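Clasdale Mound Clay: Equipment Review
Prendosville Baseball Association, August 2026

Clasdale clay was laid on the pitcher's mound at Lorgate in January and remained in use for 70 games. The landing area held its shape well and required less repair than the previous surface. Delivery was slow, and the bags are heavy for one person.

The clay is recommended for mounds in regular use, although it is too firm for base paths. Clubs should compare it with other products before placing a large order. Two small clear plastic cups, one held in each hand, are sufficient for looking at little amounts side by side. Samples may be requested from the supplier, Le Goff.
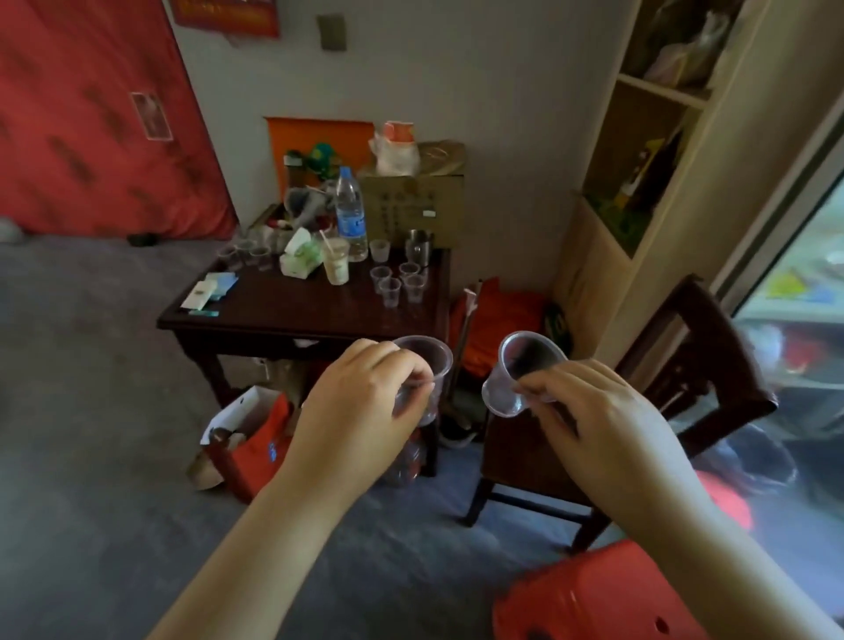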